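Workshop Tips: Recording Laundry Demonstrations on a Two-Arm Bench

February 1, 2018

These notes apply to teleoperated recording of cloth tasks with parallel-jaw grippers. They were written for the Lornberg bench but should carry over to any similar setup.

Sort the garments first. Keep thin shirts, thick shirts and towels in separate bins and record one bin per session. Mixed sessions are harder to label, and operators change their grip without noticing when the fabric changes.

Wash new shirts before use. Factory sizing makes them stiff, and a model trained on stiff cloth does poorly on soft cloth. Skip the fabric softener. It leaves a film on the finger pads and the grip starts to slip.

Start every take from a different crumple. Pick the shirt up by any point, drop it from about elbow height and leave it as it lands. Do not straighten a sleeve to make the first grasp easier.

Grasp a fold, not a single layer. One layer of thin jersey pulls out of the jaws on the lift. Aim for a pinch that takes in a hem or seam where possible.

Lift slowly until most of the cloth is clear of the table, then pause for 2 seconds. The pause gives the wrist camera a few sharp frames and lets the swing die down. 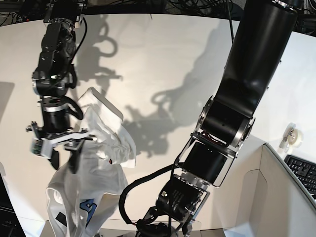 White garment, apparently a T-shirt, held by a fold in the right gripper, left arm alongside.

Prints and labels are useful. A plain white shirt gives the cameras little to tell front from back, so include some with a graphic or a colored tag. In the Boonyarit set we aimed for 6 printed shirts out of every 16.

Check cable slack before the first take. Move each wrist through its full range by hand with the power off. A loop should never pull tight, and it should not hang low enough to catch a sleeve.

Watch for shadows. A pale wall behind the arms shows every joint as a dark shape, and the shape moves when a lamp is moved. Either fix the lamps for the whole session or change them on purpose between takes and write it in the log.

Keep failed grasps. Tag the file "drop" or "slip" and continue from where the cloth fell. Delete a take only if a camera stream is missing.

Wipe the finger pads with isopropyl alcohol at each break. Lint builds up quickly with cotton.

Name files by bin, garment and take number. The Nuvico script pads to four digits, so take 1002 sorts correctly after take 0999. Older Jandberg logs have no padding and must be renamed before merging.

Back up before shutting down the arms.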